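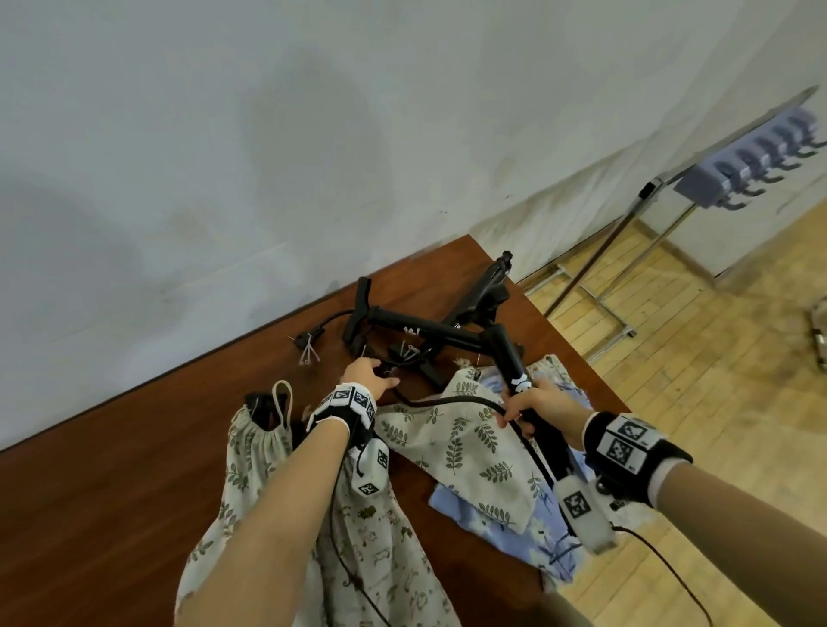 Pukik is a program which finds square markers in head camera video and gives back the position of each wrist over time. I have used it since the winter for preparing hand data for our robot arm planner, and I want to write what it does well and what still costs me my evenings. My usual test is an easy clip with both wrists in the open, and then a harder one, where the left hand is spread at the base of a black stand, the right hand holds a long black pole, and there are patterned cloths under the arms. The wrist bands have more than one marker each, and a small white device with its own marker hangs below each band. This kind of material shows quickly if the software is good.

Detection

The detector is the best part. With version 2 I expected trouble from printed cloth, because our older program, Murnaler, liked to find "markers" in any busy pattern. Pukik almost never does this. Leaf prints, small labels and white print on black metal are all left alone. I ran it on nearly 4,000 frames that Kirsty Leckie had checked by hand, and the false detections were so few that I stopped writing them down.

When a marker is seen at a steep angle, the corner positions begin to shake. You can see it well in the viewer, where the coloured axes on the wrist are nervous even if the arm is resting. There is a smoothing setting with a slider, but the default is too strong for small work such as turning a screw. I put it at one third and it is fine.

Hanging markers

Now my main complaint. Pukik wants to treat all markers near one wrist as one solid body. For the markers on a band this is correct. For something that hangs from a cord it is wrong, since it can swing, and then the whole wrist estimate is pulled to the side. You must go into the layout file and give the hanging marker a separate group by its number. The manual mentions this in one line, in the chapter on calibration, where I did not look. Struan Rankin found it for me after I had already blamed the camera.

After the groups are set correctly, the result is calm and I trust it. But please, let us do this in the window with the mouse!

Speed and export

On my work computer it processes 60 frames per second with eight threads, and this is enough for me. On a laptop it is slower and the fan is loud. The export goes to a plain table or to the Wunder format. I prefer the table — our planner reads it without any extra script, and I can open it when something looks strange. The Wunder export lost the time stamps on one longer recording. I reported it and got a polite answer from Jonatan Lunde, who takes care of that part, but the fix is not in the version I have.

What I miss

There is no good way to mark a stretch of video as "hand hidden". When a wrist goes behind something, the program guesses a smooth path between the last good position and the next one. It looks nice, and for planning it is dangerous, because the guessed points have the same weight as the measured ones. A column with a confidence value would be enough for me.

I would choose Pukik again over Murnaler for any table with fabric on it. If you only record on a plain bench with fixed markers, the older program is lighter and you may keep it. I stay with Pukik for now, with my own layout file and the smoothing turned down.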